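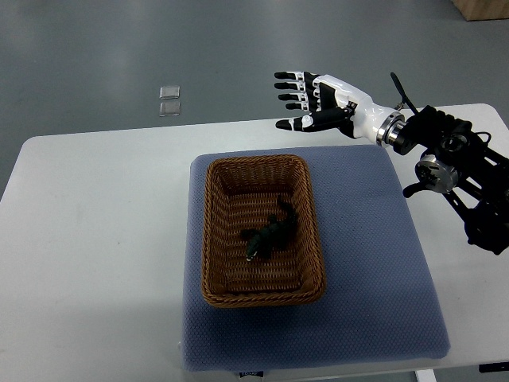
Visit to the Admasu hand laboratory: the afternoon when the thumb stopped

In March I could join a group visit to the Admasu laboratory, where they teach robot hands to handle everyday objects. I work in maintenance at a packaging company and I mainly wanted to see how such a place deals with faults. In this respect I was lucky, as we saw one.

The laboratory is on the upper floor of the old Lundberg dairy building. We had to leave our bags in lockers and sign a paper, and then we received safety glasses. Visitors must stay behind a yellow line when the arm has power. I asked for the distance and was told that the line is drawn at the full reach of the arm plus one long step.

The task of the day was simple to explain. There is a wicker basket and a toy crocodile on a cushion, and the hand should take the crocodile out of the basket or put it in. The cushion is soft for a good reason. In an earlier month the arm came down too low on the bare table, and the repair of one fingertip took four weeks. Now there is the cushion, and also a limit in the software for the height.

They run the task in series of 200 attempts. We came in during the afternoon series, and I think we watched for half an hour before attempt 175. At this attempt the arm stopped high and did not move any more. No noise, no smell, only a message on the screen with the number 598. The engineer read it aloud for us: the position of the thumb motor was different from the position the controller expected.

I must say that the next part was for me the best of the whole visit. The engineer did not touch the hand. First she pressed the stop button, then she turned the key on the power cabinet and put the key in her pocket. Only after this she went to the table. In my company we have the same rule on paper, but I have seen colleagues reach into a machine because "it is only a small jam".

The cause was a connector from Calov, the small type with a plastic clip. The clip was closed but not fully, and with many movements of the wrist the contact became weak. They had already changed this connector on another hand and wanted to change it here also, but the parts were late. The notes of the fault go in a program called Plukier, where every stop gets a line, also the short ones. I liked that the column "what did we think first" is separate from the column "what it was". On this day the first column said "thumb blocked by basket rim", and this was wrong.

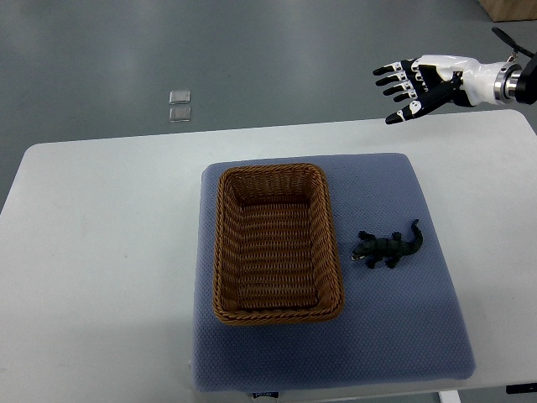
What happens to the arm if the power goes off while it is over the table?
The brakes in the joints close by themselves and the arm stays where it is, so it does not fall on the table. The fingers have no brakes, and a thing held in the hand can drop. For this reason they use light objects when visitors are in the room.

After the repair the series was not continued from the same number. It began again from one, and the attempts before the stop were marked for a check, as the thumb may have been weak for some time already. I found this strict, but I understand it.

Practical information for those who want to go: the entrance is on the side of the parking lot, and the elevator does not go to the upper floor on the left side, so take the one on the right. The visit with the questions took until 4 in the afternoon. Coffee is in the corridor and you must finish it there before you enter.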